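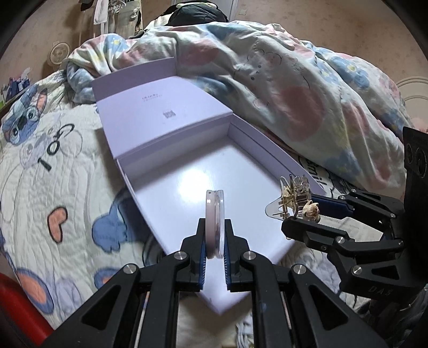 Keepsake box evening fills the hall at Brimside

The long room above the Grurnow library was a cheerful muddle of hair clips, compacts, charms and pretty cardboard boxes last month, when the August keepsake evening drew 126 people through the door, a good many more than the 90 chairs that had been set out for them (latecomers perched happily on the window seats, and one family brought its own stools!).

The idea, for anyone new to Brimside, is a simple one. You bring the small things that drift around a bedroom, the claw clips and little round cases and odd bits of jewelry that live on the bedspread or at the bottom of a bag, and you find them a proper home in a box with a lid. Plurenetti, the stationery shop on the corner, gave 60 flat-packed boxes in soft colors, and they were all gone before the tea had even been poured.

Sumampouw, the gift store across the square, ran a swap table where visitors could trade a hair clip they no longer wore for one that somebody else had grown tired of. Anything with an animal charm on it went quickly, and there was a good deal of friendly bargaining over the bears.

Younger visitors, who had a corner to themselves, lined their boxes with tissue paper and scraps of old quilt, and 13 of those boxes will stay on show in the library's front window until the end of the month, so do stop and have a look if you're passing.

The next evening is planned for October, starting at 6:30 p.m. in the same room, and entry is free as always. Boxes will be on sale at the door, though a sturdy shoebox from home does just as nicely.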